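I went to the open day at Bedmont expecting to be bored, and I'll admit I nearly turned back at the car park. It was free, my neighbour Lok-yiu Tam had a spare ticket, and there were 325 of us squeezed into a hall built for badminton. Two hours later I was still there, arguing with a stranger about socks.

The big draw was supposed to be Pikevholm, a warehouse arm that stacks crates faster than you can say "crates". Very impressive, lots of clapping. But I think we clap for the wrong things! A crate is a box. It stays a box when you pick it up. Clothes don't, and the quiet stand at the back, where people were teaching machines to fold by doing it themselves with hand-held grippers, was far and away the best thing in the building.

They let me have a go, and it took me 20 minutes to fold one shirt (badly — the sleeves were a disgrace).
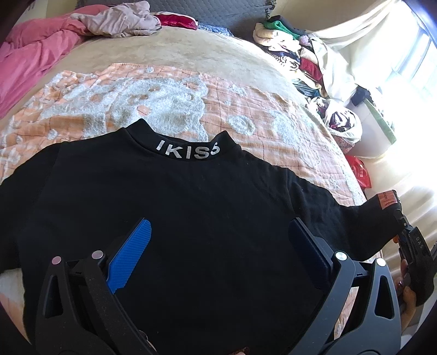
Laundry is where I'd put the money, if anyone asked me. Most of us do it every week of our lives and never think of it as skilled work, which is a bit insulting to whoever does it in your house. Look at that black top with the stand-up collar: one gripper has hold of the cuff, the other is open over the middle, and the letters on the collar already bend out of shape where the cloth curves. Then there's the rumpled blanket underneath, and the whole pile waiting along the side of the bed. I'd want a machine that can cope with a bedroom like that before I'd pay a penny for one that needs a bare white table.

Lok-yiu thinks I'm soft and that the crates will pay for everything else. Maybe so. I'm going back in February anyway, and I'm bringing a fitted sheet.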